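Trundevby Residents' Association
Household Guidance: Drinks, Cups and Cans at Shared Tables

Members using the common room at Trundevby are asked to follow the guidance below when serving cold drinks. It applies equally to private bookings and to association events, and much of it will be useful at home.

Before serving

Wipe the table with a damp cloth and a small amount of dish soap, then dry it with a clean towel. White tabletops show fruit juice and cola very quickly, and a stain that would lift easily in the first few minutes may need several applications of baking soda paste by the next morning. Scouring powder and abrasive pads must not be used on the tables in any room. They dull a matte finish permanently.

Set cups toward the back of the table, away from elbows and sleeves. Where children are present, keep full cups well clear of rounded corners, which are easily brushed against in passing.

Choosing and storing paper cups

Paper cups should be stored upside down in their original sleeve, in a dry cupboard, and away from the sink. Moisture softens the rolled rim first. A cup with a soft or flattened rim should be set aside for dry uses such as holding teaspoons, buttons or seedlings.

Plain colored cups are preferred to printed ones. When two colors are available, assign one color to each kind of drink and keep to it for the whole event. The association uses the lighter color for juice and the darker for water. Guests learn the arrangement without a sign, and the person clearing up can see which drink was the more popular.

Fill cups to a finger's width below the rim. Paper cups taper toward the base and become top-heavy when filled to the brim. Hot drinks should be served only in cups sold for that purpose.

Marking places with tape

Small strips of colored tape are a neat way to mark positions on a table for a buffet, a craft session or a children's game. Two colors are generally sufficient. Alternate them along the table so that neighboring places are easily told apart.

Use painter's tape or another low-tack tape, and fold one end under to make a tab. Tape left in place for more than a day or two becomes harder to remove. Should a strip leave residue, lay a cloth wrung out in warm water over the spot for five minutes, then rub gently with a fingertip. Cooking oil will shift what remains – wash the area afterward with soap, or the next strip will not hold.

Handling cans

Cans should stand upright while in use. A can on its side will roll if the table is even slightly out of level, and an opened can will empty itself in very little time. If an unopened can has been dropped or has rolled off a table, stand it upright, leave it for a while, and open it over the sink.

Chill cans in the refrigerator and not in the freezer. A can forgotten in the freezer may split, and the resulting cleanup is considerable. Wipe the top of each can before opening. Cans brought up from the basement store in particular collect dust around the rim.

Empty cans are to be rinsed, drained upside down on the rack and placed in the can bin next to the kitchen door. Please do not crush them. The return machine at the Bever store accepts whole cans only.

Spills

Blot first, working from the outside of the spill toward the middle. Lift cups and cans before wiping, as a ring of liquid often collects beneath them. Sticky patches respond to warm water alone if given time to soak. For older marks, mix baking soda with enough water to make a paste, leave it for ten minutes and wipe it away with a damp cloth. Rinse twice.

Clearing up

Tip leftover drink into the sink before stacking cups. Used paper cups with a lining belong in general waste unless the local collection states otherwise; members in the Neltness district should consult the leaflet posted inside the pantry door. Remove all tape, including any strips close to the wall, and dry the table before the chairs are put back.

Paper cups are bought in packs of 100 and kept on the upper pantry shelf. Members who open the last pack are asked to note this on the supply sheet. 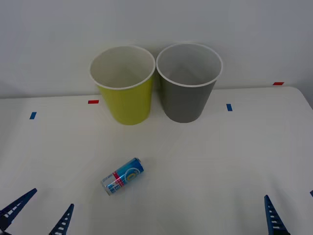
Paper cups, colored tape strips and a beverage can on a white tabletop.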